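The Arm on the Workbench
Home robot builders say the hard part is over. An evening in a shared shop suggests it has barely started.

The pitch goes like this: a capable robot arm used to cost as much as a house, and now you can put one together between dinner and bedtime. I have heard it so many times that when the members of Bakby, a shared workshop on the second floor of an old shoe warehouse, asked me to come see theirs, I said yes mostly to find out what bedtime meant.

It meant August. They had started in the spring.

The project is called Thampi, and its parts bill stands at almost 3000 dollars, a figure that leaves out the first gearbox, the second gearbox and everyone's time. The joints are from a kit sold by Adalon. The software is a free package named Clorklow, which its fans describe as plug and play. At Bakby the plugging took one weekend. The playing is still under discussion.

What they want from the arm is modest. It should pick up a tube, carry it across the bench and set it down standing. A child of two can do this while thinking about something else. The builders chose tubes for good reason, as they are cheap, light and hard to break, and a curved side is a fair test of any grip. Squeeze too hard and the wall buckles. Squeeze too little and it slides.

So the arm lives among white cylinders, and most of its evenings are spent with two black fingers closed around a fat one while thinner rods lie on the dark cloth beside it.
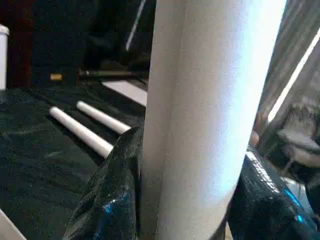

What 50 tries look like

I asked for 50 tries in a row with no resets of the software and no helpful nudges. There was a pause, and then somebody went to make coffee.

The arm got 26. That is a little better than a coin, and I should say the good ones were lovely to watch — a smooth reach, a soft close, a lift with no wobble at all. The bad ones came in clumps. Five in a row failed when a member leaned on the bench and shifted the cloth by the width of a thumb. No one had told the arm, and it went on grabbing at the place where the tube used to be.

The builders were cheerful about this. They talked about better lighting, softer finger pads and more practice runs. All of it may help. I have been hearing about better lighting for ten years.

Who is it for?

I don't doubt that the people at Bakby learned a great deal. One of them can now rebuild a joint by feel, and the group's notes on cable routing are better than the pages that came in the kit box. As a hobby it compares well with boats.

My quarrel is with the sales talk that floats above benches like this one. Adalon's leaflet shows an arm putting away groceries. Groceries come wet, floppy, heavy and in bags, and they don't wait on a cloth under a lamp. Before I believe in the groceries I would like to see 50 tubes out of 50, on a bench that somebody has leaned on.

They have invited me back in the winter. The third gearbox should be in by then.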